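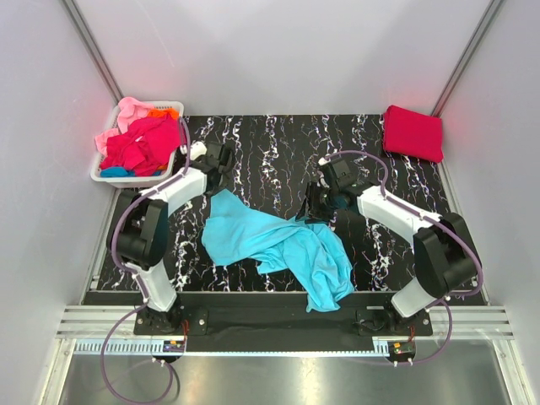 Two arms, one blue cloth, and a basket still to go.

Can a machine fold laundry yet, or is it still all demo clips?
Posted by Bundden in Home Machines

We run a small guesthouse and the folding never ends. A seller keeps telling me arms like these are nearly ready. I'd pay 800 a month if it was true. Is it?

Jurklow
No. Folding a flat towel is the easy part.
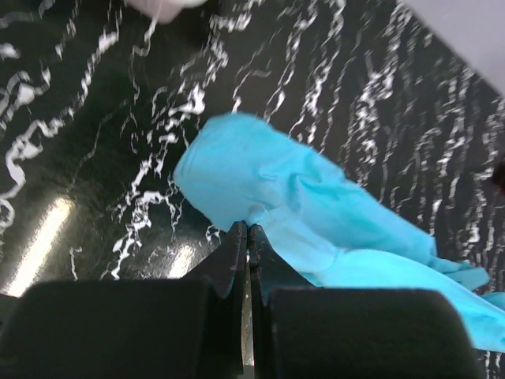 What you need is something that can take any wad out of a basket, find a corner and shake it out. Cloth never lands the same way twice, so the machine has to work out what it's holding every time — and a sleeve bunched up looks a lot like a hem.

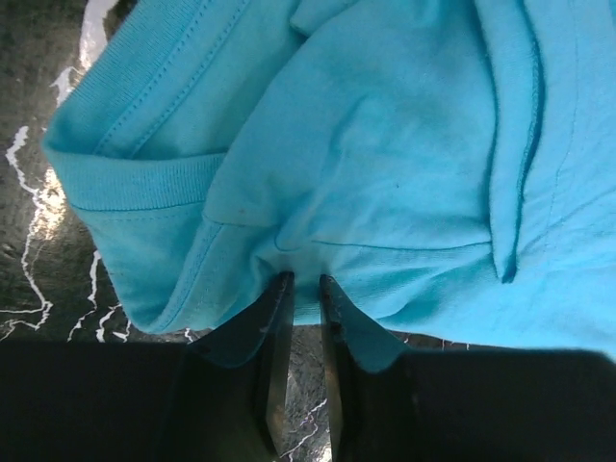

Ask the seller for an uncut run of 15 mixed pieces, your laundry, nobody touching anything. I asked for that in February and got a brochure. Also ask who comes out when it jams.

Rathjen
depends what you mean by fold. My sister's shop has a shirt folder but you have to feed it by hand, so you're standing there anyway. I'd wait around 2 years

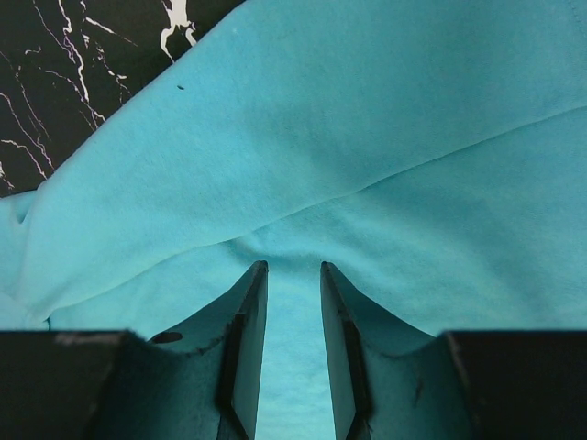 Flunis
Two years is what they said when I bought my dryer. Hire a kid for the afternoons.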